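Callik Open Storage Box, Rectangular, Light Gray

Shares 40 | Comments 2

The Callik is a rectangular open-top box for drawers, shelves and closet floors. It is supplied without a lid. The outer walls are light gray and the inside is a paler shade, so small items are easy to find at the bottom. It is sold singly or in packs of 4.

Intended use

The box is sized for folded cloths, socks, chargers, stationery and similar household items. It is not rated for food contact. Do not use it for liquids, damp laundry or anything with a sharp edge that could score the base.

Maximum evenly spread load is 4 pounds per box. The figure applies to a box standing on a flat, rigid surface. On a mattress or sofa cushion the base is only partly supported, and the load should be kept to half of that while the box is being filled. Move the box to its shelf or drawer before adding the rest.

Orientation

The printed marks are on one long wall, near the corner. In a drawer, most customers turn this wall to the back. On an open shelf it can face either way. The marks are part of the surface print and cannot be peeled off. Solvents will smear them and may dull the wall around them.

Filling

Fold textiles to the height of the wall and stand them on edge along the long side. Leave a finger's width at one end so that the first item can be pulled without lifting the rest. Cables should be coiled and tied before they go in. Loose plugs tend to work their way under everything else and lift the contents above the rim.

For mixed contents, use the Lillwood divider set (sold separately). The set has 2 cross pieces, which press in without adhesive. Dividers from the older Dernholm range are slightly too long and will bow the walls — do not trim them to fit, as the cut ends are rough.

Handling

Lift with both hands under the base. Carrying a full box by one wall will distort the corner over time, and a distorted corner will catch on drawer runners. Boxes may be nested when empty. Full boxes should not be stacked, with or without a board between them.

Cleaning

Wipe with a dry or barely damp cloth and leave open until dry. Do not soak. The pale interior shows ink and makeup marks quickly, and a sheet of plain drawer liner cut to the base is recommended for both uses.

Ordering

Single boxes and packs of 4 ship from the Alarcón warehouse. Orders placed before noon on Wednesday leave the same week. Trade orders of over 100 boxes are handled separately by Agustina Carrasco at the sales desk, who can also confirm current stock of the divider set. Unused boxes may be returned within 40 days in their original wrap. Boxes that have been lined with adhesive paper are not accepted.

Changes since the last version

The wall fold was revised in March. Old and new boxes have the same outer dimensions and can be mixed in one drawer, but they do not nest as closely. When storing empties, keep the two versions in separate piles.

Related items

Lillwood Divider Set
Dernholm Shelf Tray, Shallow
Callik Drawer Liner, Plain
Callik Open Storage Box, Pack of 4

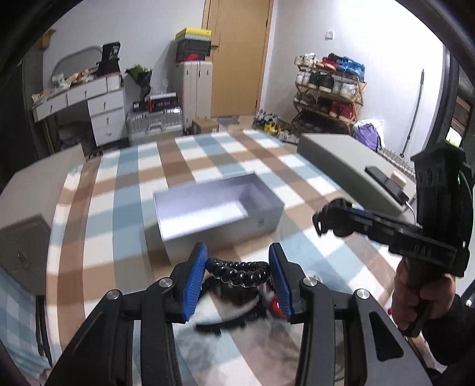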